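# Fixed-price heating oil contract: is the supplier permitted to change the delivery terms?

**Posted by Rocío Núñez** — October 29, 2021

I would be grateful for guidance on a heating oil contract that I hold on behalf of a small residents' association. We signed with Cimetti in March for a fixed price per gallon, to cover the whole of the coming heating season. The agreement states a total of 1000 gallons, to be delivered on request, with a minimum drop of 300 gallons each time.

Last week we received a letter informing us that "in view of market conditions" a fuel adjustment charge will be added to each delivery. The price per gallon is unchanged. The letter gives us 10 days to accept or to "discuss alternatives." Our tank is low, and several of our residents are elderly.

My concerns are as follows:

- Whether a separate charge of this kind is allowed when the price itself was fixed.
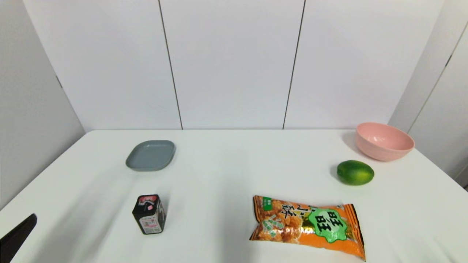
- Whether we lose the fixed price if we do not reply within the 10 days.
- Whether we may order from another supplier in the meantime without being in breach.

The terms run to 3 pages and I have read them twice. The word "adjustment" does not appear in them. There is a clause that refers to "taxes, duties and other costs imposed by public authority," and I do not know how widely that may be read.

## Replies

**Domingo Aravena**

The starting point is the written agreement. If the contract sets a price per gallon and lists the additional amounts that may be charged, the supplier will generally be held to that list. A clause on costs imposed by public authority would ordinarily cover a new tax or a required fee. It would not ordinarily cover a rise in the wholesale price of crude or of distillate, and a supplier who offers a fixed price has accepted that risk in return for your commitment to buy.

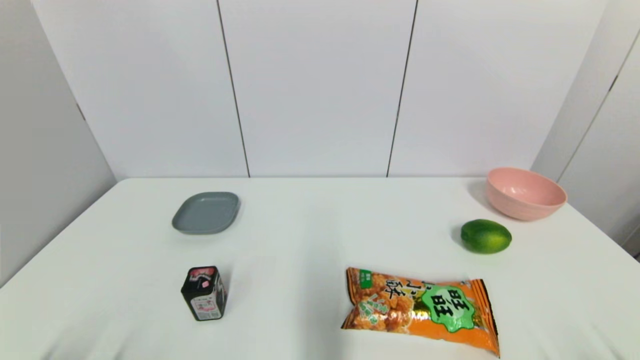

*Gray plate on a white tabletop.*

I would advise that you reply in writing before the date given in the letter. Silence is not usually treated as acceptance, but some agreements say otherwise, and a short reply removes the doubt. The reply should:

1. state the date of the agreement and the fixed price;
2. state that the association does not accept the additional charge;
3. ask the supplier to name the clause on which it relies;
4. place an order for the next delivery at the contract price.

The fourth item matters a good deal. An order on the record obliges the supplier to deliver or to refuse, and a refusal gives you a much clearer position should you need to buy elsewhere and claim the difference.

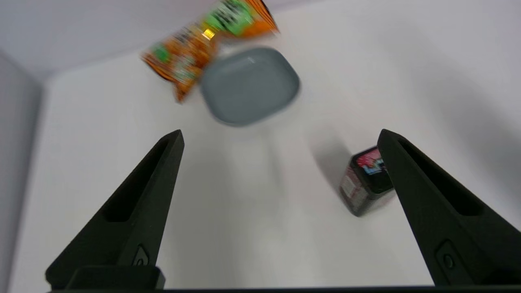
As to ordering from another company in the meantime, please check whether you agreed to buy only from this supplier. Many fixed-price agreements contain such a promise, at times under a heading such as "Supply" or "Customer obligations." If yours does, a purchase elsewhere before the supplier has refused could be used against you. Rules also differ from state to state, and your state's consumer protection office will be able to tell you whether an association is treated as a consumer or as a business for this purpose.

**Braulio Serrano**

We had the same letter from Kettler. We paid it. The charge was small and it was not worth the argument.

**Nélida Echeverría**

With respect to the previous reply, I would not recommend payment without comment. If the charge is paid once and no objection is made, the supplier may later say that the association agreed to it. Should you have to pay in order to keep the heat on, write "paid under protest" on the payment and send a letter to the same effect.
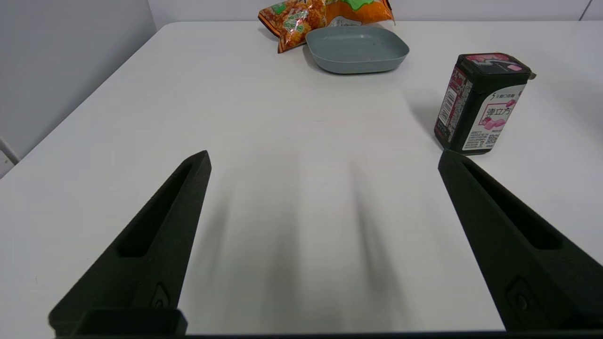

*Over the tabletop.*

I manage the accounts for two buildings in Drerkavholm, and we raised a similar matter with our own supplier earlier in the year. The charge was withdrawn after one letter. I cannot say that yours will be — the market has moved a long way since March, and suppliers that did not buy ahead are under strain. For that reason I would also ask whether any prepaid money is held in a separate account or covered by a bond. If you paid in advance and the company fails, that will be of greater concern than the charge.

Please keep the envelope as well as the letter, as the postmark may show when the 10 days began.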